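Vavgate opens its repair café in Lisine

2026-07-11 – I'm so pleased to say our new repair café opens in Lisine this November! Bring your wobbly lamps, ripped coats and tired toasters, and we'll have a go at fixing them with you (tea included).
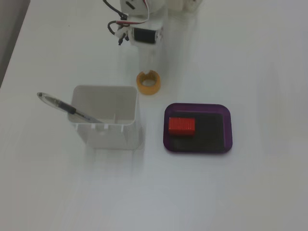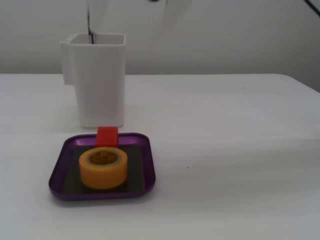 We've been running the Nokamach café for five years now, and last year 502 things came through the door. Lisine kept asking for one of its own, so there you go. We'll have 20 places each session and it costs nothing – just book ahead through the Vavgate website, and please bring no more than two items each.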